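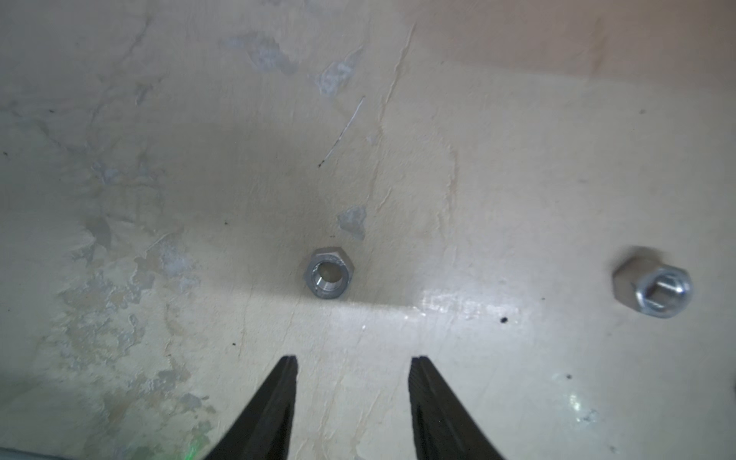 Ticket subject: Stock search in Trallis returns wrong quantities for small hardware
Opened: 19 June 2018
Requester: Humaira Bangash, Stores Office, Ullbridge
Assigned to: Irfan Rizvi, Application Support
Priority: Medium
Status: Closed
The Stores Office reports that searches for small hardware in Trallis return quantities that do not match the shelf count. The fault affects nuts, washers and threaded inserts. Bolts and screws are not affected. Staff at the counter depend on the shelf code for these goods. On a silver hexagonal nut such as the one shown, the stamp on the top face is faint and too small to read, and an item of that kind cannot be matched to a record by eye. When the shelf code returns the wrong line, the counter has no second means of checking before the item is issued. The requester asks that the fault be treated as affecting all counters that share the Ullbridge catalog.

Initial information supplied by requester

The fault was first noticed at the start of the week, when an order for hex nuts was refused as out of stock while the bin was full. A second order the same morning was accepted for a bin that was empty. The requester has checked 41 records by hand and found the quantity wrong in each. Logging out and back in makes no difference. The same result appears on both counter computers and on the office computer.

Steps already taken by requester: restarted both counter computers; cleared the browser cache; printed a fresh shelf label and scanned it.

09:20 Rizvi
Ticket accepted. Fault reproduced from the support desk using three of the codes supplied. The item description shown on screen is correct in each case, but the quantity belongs to another line. Requester has been asked to stop manual corrections until the cause is known. Any quantity typed in at this stage may be saved to the wrong record.

09:55 Rizvi
The scanner has been ruled out. Codes entered by keyboard give the same result as codes scanned from the label. The label printer is also ruled out.

10:40 Rizvi
Reviewed the overnight job that copies quantities from the Cisport warehouse feed into Trallis. The job log shows that the last run ended with a warning. The time limit for the job is 120 seconds, and the run was stopped at the limit. Earlier runs in May finished well inside it. The job was restarted by the scheduler and reported success on the second attempt. The success message refers only to the second attempt, so no alert was sent.

11:15 Rizvi
Referred to Mudassar Abbasi, Database Services, with the job log attached. Question for Database Services: does a restarted run resume at the correct line, or does it begin again with the first line of the file?

13:05 Abbasi
The restarted run resumes at the saved line number. The feed file had been replaced between the two attempts, and the new file contained additional lines near the top. Every quantity after the resume point was therefore written to a record further down the list than intended. The affected range is 295 records. All of them fall in the small hardware group, which is the last group in the file. This agrees with the report that bolts and screws are correct.

13:30 Abbasi
Recommend restoring quantities for the affected range from the previous night's backup and then applying the day's issues and receipts from the counter journal. A full restore of the catalog is not advised, as it would remove valid entries made this morning in other groups.

13:50 Rizvi
Recommendation forwarded to Adelmo Fabbri, Operations Manager, for approval. Requester informed that search will be unavailable for the small hardware group while the work is carried out.

14:10 Fabbri
Approved. The counters are to issue small hardware on paper slips until notice is given. Slips are to be kept and entered in time order. Please confirm that the general work areas can continue to draw from open stock during this period.
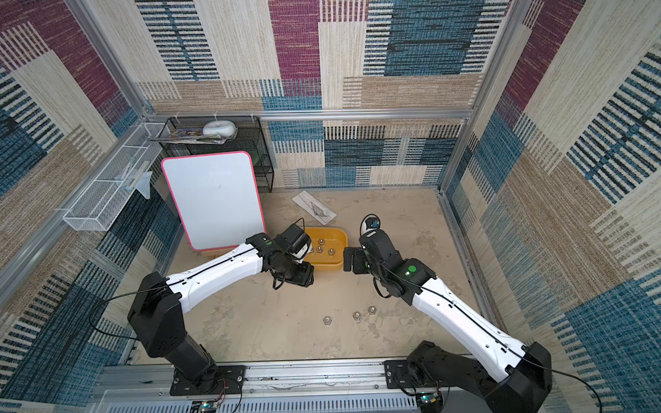 Work area with patchwork-patterned walls, aluminum posts and yellow tray.

14:25 Bangash
Confirmed. Open stock is not recorded in Trallis by item and is not affected. Paper slips are in use at both counters.

15:40 Abbasi
Restore complete for the affected range. Journal entries applied. One entry was rejected for a missing user number and has been passed to the Stores Office for correction.

16:05 Bangash
The rejected entry has been corrected. The records on the original list were checked again and the quantities agree with the shelf. Paper slips have been entered.

16:30 Rizvi
Time limit on the copy job raised. The job now compares the name and size of the feed file before resuming and starts from the first line if either has changed. A warning on any attempt will send a message to the support mailbox.

Follow-up actions

Brock Bergeron, Vendor Contact, will ask Soomro whether the feed file can carry a version number. Reference to be added to this ticket on receipt.

Application Support will review the job log each morning for two weeks.

The Stores Office is asked to report any further mismatch under this ticket number. A closed ticket reopens automatically when the requester replies to it.

Closure code: Data error, scheduled job
Closed by: Rizvi, with the agreement of the requester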